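The Cap on the Table

It was Consuelo's idea to sort Grandpa's things into bins, red for what we'd wear and teal for what we'd give away, and I said sure, because I'd have said sure to anything that got us out of that apartment before dark.

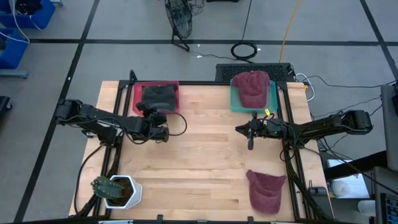

1. Red

The dark bundle of cloth went into the red bin first. I didn't fold it. I know, I know, Consuelo folds everything, she folds grocery bags, but I wanted it the way he used to leave it, all bunched up like he'd just walked in and gotten too warm. It filled the bin and hung over the side, and I figured that was fine, red was done, we could all go home.

"That's one thing," said Consuelo.

"It's a big thing," I said.

She gave me the look our whole family gives. Saturnino Soler had it too, my grandfather, and he could aim it at you through a closed door. He drove a delivery truck for Rarnis for 37 years (bread mostly, and those awful raisin rolls) and when he retired they gave him a lunch and two maroon caps. He'd only asked for one. He wore the first until my grandmother hid it, and then he wore the second, and then he found the first.

So now we had both of them, and I couldn't have told you which was the hidden one. Consuelo said she could. She turned them over and smelled them, if you can believe that, and then she dropped one in the teal bin with the brim sticking out toward us.

"That one's the spare," she said.

"How do you know?"

"I just do, Obi."

2. Teal

I want to be fair to my cousin. She'd driven 3 hours that morning and she'd already done the bathroom, which I had been pretending didn't exist. But you can't give away a man's hat four months after the funeral! He died in March and it was still only July, and there was his head-shape, more or less, standing up over the back of that bin.

I said so, probably louder than I needed to. Consuelo set the other cap down on the wood, over on the right, and went and stood in the hall for a while.

I talked to the cactus. It was his cactus, I should say, and he talked to it too, he called it Jorik after some boxer he swore he'd seen in the year 2000 who leaned exactly like that, way over to one side, and won on points. It was still leaning. The white pot was crowded over too, it was propped at the left side of the table, and I thought about straightening it and didn't.

"She wants to give you to the thrift store too," I told it. That was a lie. Consuelo had called dibs on Jorik at the hospital.

3. Neither

When she came back she'd washed her face. She didn't touch the bins.

"He wore that one to my graduation," she said. She meant the one on the table. "The dean asked him to take it off and he acted like he only spoke Spanish."

"He told me he acted deaf."

"He did that second."

Well, that got us both going. I had to sit down on the floor. She told me the part about the parking garage, which I'd never heard, and I told her about him and the raisin rolls and the police horse, which she had heard, probably every Christmas of her life, and she let me tell it anyway.

By then it was getting on toward eight and the thrift store on Ekden Street had closed. I asked her what color the bin was for things we weren't ready to put in a bin.

"We only bought two," said Consuelo, and she picked the cap up off the table and put it on my head, backward, the way he hated.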